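Folding and Sorting at the Work Table: Project Report
Revathi Iyer
Submitted in October

1. Background

The student supply room lends out small items for coursework, mostly paper goods, fasteners, drawing tools and cups. At the start of the term it held 3,796 items according to the shelf list. Returned items are left in a bin by the door and have to be put back in the right tray before anyone else can borrow them. The project asked whether a change in the layout of the work table would make this step easier.

I chose the topic after working there for one term. Most of the time went into clearing a place to set things down. The sorting itself was quick.

2. Setup

The work table is white, and small light-colored items are hard to find on it, especially under the ceiling lights. I put a blue rectangular mat on the table and made one rule: anything being handled goes on the mat, and anything finished leaves it. The mat lies flat and does not need to be fixed down.

The trays were supplied by Clollance and came with the room. The labels were printed on the Jameletti label maker in the front office. It was out of tape for part of the first week, so the labels for the bottom shelf are handwritten. I did not redo them later.

3. Method

Items were taken from the bin one at a time, placed on the mat, checked for damage and moved to a tray. Damaged items went in a separate box under the table. I kept a tally sheet with one line for each session and wrote down anything that slowed the work.

There were 11 sessions, all in the late afternoon. A total of 693 items passed over the mat. The first 2 sessions used the old layout, with no mat and with the trays stacked behind the table. The rest used the new one.

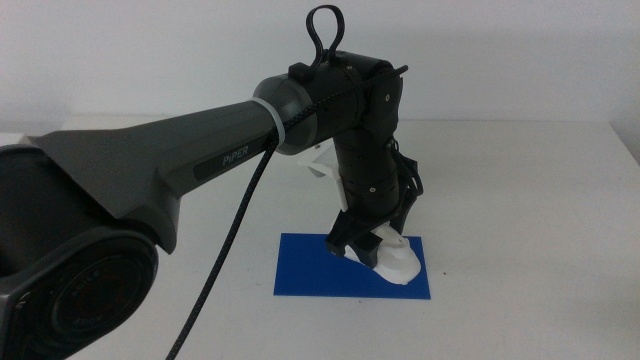
Between sessions the table was wiped and the mat was put back in the same place. I marked the position of two corners in pencil. This mattered more than I expected, as the trays were arranged by reach from the mat, and when it moved a short distance the far trays became awkward.

4. Results

Light-colored items were easier to pick out against the blue. In the old layout my notes mention lost or overlooked items in both sessions, mainly erasers and white caps. In the new layout this appears once, in a session when the bin had been emptied straight onto the table.

Clear plastic items did not improve. Rulers and sheet protectors were as hard to see on the mat as they had been on the table. Dark items were easy to see in both layouts.

The single-item rule was slow at first. By the fourth session I was no longer thinking about it. The students who helped me sometimes put several items on the mat together and sorted them from there, and this worked well for larger things such as staplers.

5. Problems

The tally sheet had no column for item color, so the statements above rest on written notes and not on totals. I also changed the mat and the tray positions at the same time. The results cannot separate one from the other.

The D'Souza shelf unit next to the table is too deep for the trays. Small trays slide to the back and have to be pulled forward by hand. A strip of wood along the shelf would probably fix this, but I did not have time to try it.

6. Further work

The next version should keep the trays where they are and change only the mat. A darker mat could be tested for the clear plastic items. The Pollex catalog lists mats in gray and black in a similar size, and the supply room has agreed to order one of each for next term.

The tally sheets are in the blue folder on the top shelf, behind the spare labels.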